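4. Slip detection: does the filter do anything?

The planner we were given, Fureron, assumes that once the fingers close, the object is held. Neither of us believed that, so we wrote a small slip filter that compares finger width with the commanded width and asks for a re-grip when the two drift apart.

Jasmina Petek wrote the filter and I wrote the replay tool. We replayed 45 recorded grasps with the filter on and off. It raised 12 alarms. When we went through the logs by hand, only 6 of those matched a real slip, and I would argue with one of them. Half right is not much better than guessing, whatever the plot in section 3 suggests.

Thin objects are the worst case. The width reading is almost zero, so sensor noise looks the same as movement. Raising the threshold stopped most false alarms and also hid two slips we knew about.
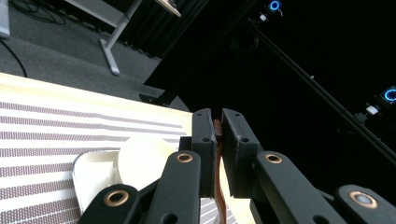
Figure 4. Copper-colored strip held between the finger pads.

I would not turn the filter on by default. Jasmina wants to try motor current next. The logs we have don't include it, so that means recording everything again.

Berenice Quintero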